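Hand-Held Gripper Demonstrations – Home Site Safety Checklist

Site: Turkside, second bedroom
Program: Clolley household tasks
Tool: Negash hand-held gripper, unit 2
Date of inspection: Sat 12 December
Result: Pass with comments. Two items to close before the next session.

Use this sheet before the first recording of the day and again after any break long enough for the tool to be put down and switched off. Mark each line OK, FIX or N/A. A FIX line needs a comment.

PART A – THE TOOL

A1. Finger pads seated, no lifting at the corners. OK

A2. Pad screws snug. OK
Comment: Checked by hand with the short driver. Do not use the powered driver on these. It strips the threads in the jaw and the whole jaw has to be replaced, as happened in August.

A3. Jaws open and close over the full range without sticking. OK
Comment: Ran 10 full cycles before the session. Slight click near fully closed on cycles early on, gone by the end. Keep an eye on it.

A4. No pinch point exposed at the trigger side. OK

A5. Camera mount tight, lens clean. OK
Comment: Lens had a thumbprint. Wiped with the dry cloth from the case. Please stop using shirt sleeves.

A6. Jaw width reads zero when fully closed. FIX
Comment: Reads slightly open after the tool has been left on its side. Re-zeroed and it held for the rest of the session. If the width is wrong in the recording, the robot that learns from it will squeeze too hard or not enough, so this has to be checked each time and not just once a day. Re-zero steps are on the card inside the lid.

A7. Battery charged, no swelling, contacts clean. OK

A8. Wrist strap fitted and worn. OK
Comment: Strap was on the tool but hanging loose when I arrived. Wear it. The tool is heavier at the front than people expect and it gets dropped when the hand is tired.

PART B – THE ROOM

B1. Floor clear along the operator's path. OK
Comment: Walk the path once with the tool in hand and eyes on the target, the same way it will be done in the recording. Trip hazards that are easy to see when looking down are missed when looking at the jaws.

B2. Doors and drawers either fully closed or fully open. OK

B3. Hanging cords and cables out of reach of the jaws and the operator's elbow. OK

B4. Enough light without extra lamps on stands. OK
Comment: No stands in bedrooms under the current rules. If the light is too poor, move the session to another time of day.

B5. Room left as the household keeps it. OK
Comment: Correct for this program. Clolley asks for lived-in rooms, so bedding and clothes stay where they are unless they are in the path. Anything moved for safety goes in the session notes.

B6. Children and pets out of the room while recording. OK

B7. Private papers, medicine and family photos put away by the household, not by us. OK

PART C – THE TASK AREA

C1. Objects to be handled are on the approved list. FIX
Comment: The list covers soft packs, bags and wrapped snacks. It does not cover loose fruit on fabric. Grapes get crushed and mark the bedding, and then we owe somebody a laundry bill. Either add a tray for fruit or take it out of the set. Ilen to confirm which.

C2. No glass, no blades, nothing over 300 grams. OK

C3. Approach is clear from at least 100 mm above the object. OK
Comment: Come down from above on soft surfaces. Sideways approaches push the pad edge into the cover and drag it along, and the snacks roll.

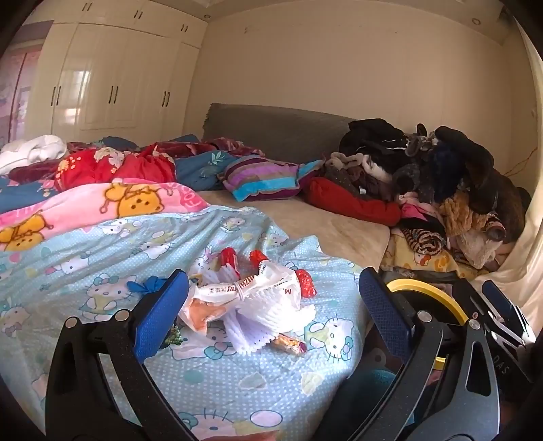

C4. Thin fabric does not get caught between the pads. OK
Comment: Duvet covers and light blankets are the usual problem. If cloth comes up with the object, open the jaws fully, lift straight up and start the demonstration again. Do not shake it loose with the recording running. A shaken grasp that gets labeled as a good one is worse than having no recording.

C5. Plastic bags gripped on the gathered part, never by a single layer. OK
Comment: Single layers tear. A torn bag is swapped for a fresh one, not taped.

C6. Food items sealed, or for handling only. OK
Comment: Food that has touched the pads is not eaten afterward. Tell the household this at the start – one family was surprised by it.

C7. Operator can reach the object without kneeling on the bed. OK
Comment: One knee against the side is allowed. Full weight on the mattress is not, as it shifts everything on top and the operator's balance goes with it.

PART D – THE OPERATOR

D1. Loose sleeves rolled, rings and bracelets off. OK

D2. Stop word agreed with the second person. OK

D3. Breaks taken on time. OK
Comment: Breaks were on time but short. Put the tool back in the case during a break so that the hand gets a real rest.

D4. Free hand kept away from the jaws. OK
Comment: The urge to steady a bag with the free hand is strong. It puts a finger between the pads, and it also spoils the demonstration, as the robot will have no second hand to copy with.

ITEMS TO CLOSE

A6 – Re-zero before every batch, with a line for it on the session sheet. Send unit 2 back to the bench if the reading drifts again during a session.

C1 – Decision on fruit. Until there is one, sealed snacks and bags only at Turkside.

Keep the signed copy in the tool case and send a scan to the Ilen office.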